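Budby bench meeting, Wednesday, 10:15, second floor by the window

I'm taking the minutes again because Tsegereda Gebreyes said mine are the only ones people read all the way through (flattery works on me, fine). We had 22 people for the first half and fewer after the coffee ran out. Bralwood sent two folks over from the other building, and Kurian joined by phone with a terrible line, so if I've got their part wrong, please tell me!

1. Last month's notes. Approved, with one fix: I wrote that the night shift was moving to Gurkville. The night shift is not moving to Gurkville. Sorry, everyone.

2. The two-arm bench. This took most of the hour, as you'd expect. Tsegereda went through where we are with the small gray enclosures. One arm does the holding, the other does the screwdriving, and one of us sits at the table and keeps an eye on things.

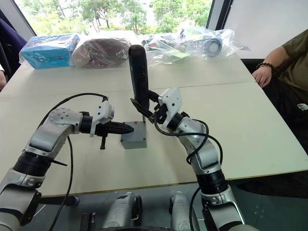 She wants every assembler to get 20 hours at that bench before we decide anything about shifts, and she was very clear that those are paid hours and come out of the normal week. Big relief in the room, I have to say. I've been doing enclosures by hand for years and my wrist has opinions about it, so I put my name down first.

Questions came thick and fast. Does anyone lose their spot? Tsegereda said no jobs are going this year and she'll put that in writing by the end of January. Do we still get the piece bonus? She doesn't know yet. People didn't love that answer, and I don't either, so it's on the action list in capital letters.

3. Terminal blocks. We talked about who sets up the parts, and this is where it got interesting (to me anyway). Setting up used to be something you did with your left hand while thinking about lunch. Now it's a real chunk of the job. The green blocks need to be laid out the same way each time, and the person doing it has to know what a bad one looks like.

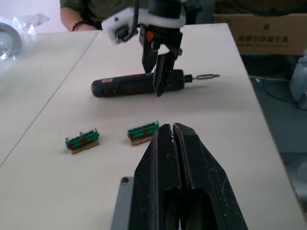
Bralwood's people asked if setup should be its own pay grade. I think yes! A few others thought it should rotate so no one gets stuck with it all day. We didn't vote. Tsegereda will bring both versions next time with actual dollar amounts.

Also under this item: please stop borrowing the bit sets. They go back in the drawer when you're done, and that includes you, packing.

4. Screws and checking. Kurian wants the final check on every corner screw to stay with a person for the first 31 days, whichever arm is driving. Between the crackles I heard "no exceptions," twice. We're good with that. I asked who signs the sheet if a screw is cross-threaded, the watcher or the checker, and there was a long silence on the phone and then a longer one in the room.

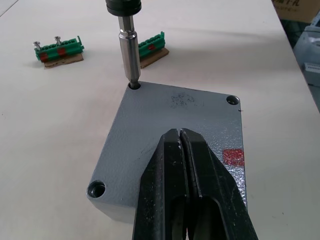 After some back and forth we settled on the checker signing and the watcher initialing next to it, so there are two sets of eyes on paper. We'll try it for a month. If the sheet turns into a blame list, we scrap it and go back to the old one, and I got Tsegereda to say that out loud so I could write it down.

5. Other stuff. The stools at the bench are too low for the taller half of us, and 4 new ones are on order. Someone asked for a radio and someone else asked for no radio. Moved to next meeting.

To do:
Tsegereda: letter about jobs, by end of January
Tsegereda: PIECE BONUS, an answer, any answer
Bralwood: their setup notes, sent to all of us
Me: training sign-up sheet on the break room door
Kurian: a better phone line, please

Finished at 11:25. Next one is same time, same spot.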